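How to Clean and Re-Oil a Light Wood Tabletop

Pale wood shows everything. A scuff you would never find on walnut stands out from across the room, so a blond top needs a little attention every few months. The job takes one evening, plus drying time overnight.

You will need dish soap, two soft cloths, a sanding block, 400 grit paper and a clear hardwax oil. I use Trivside. Nustis works too but dries a bit yellow on pale wood.

Start by clearing the table and wiping it down with a barely damp cloth and one drop of soap. Dry it right away. Then get your eyes low and look across the surface toward a lamp or window. Move around as you do it, because glare can wash out the grain and hide marks in one spot while showing them in another.
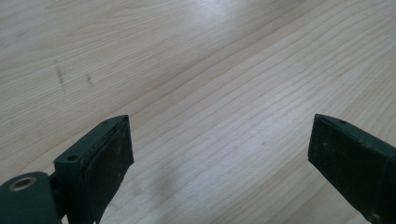
Try a white eraser on small dark marks before you sand anything. Rub with the grain, lightly, and wipe off the crumbs. If the mark stays, go over it with the 400 grit, ten strokes or so, still with the grain. Don't start with 80 or 125. Coarse paper leaves scratches that show up as soon as the oil goes on.

Vacuum the dust and wipe again. Put a teaspoon of oil on the second cloth and work it in thin. Wait 15 minutes, then buff off whatever is left. Lay the oily cloth flat outdoors to dry - a balled-up one can catch fire.

Leave the top bare until morning. After that you can put light things back, but keep them dry underneath for the first week. Wipe the base of a mug stand and the foot of any bowl before setting them down. 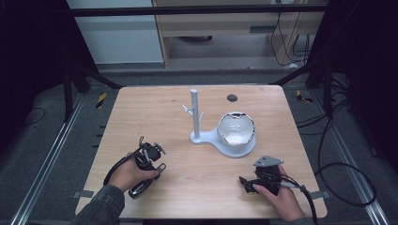
Lift things when you move them. Unglazed rings on the bottom of ceramics will scratch fresh oil, and a felt dot or two takes care of that. Wipe spills as they happen and skip spray cleaners for the first month.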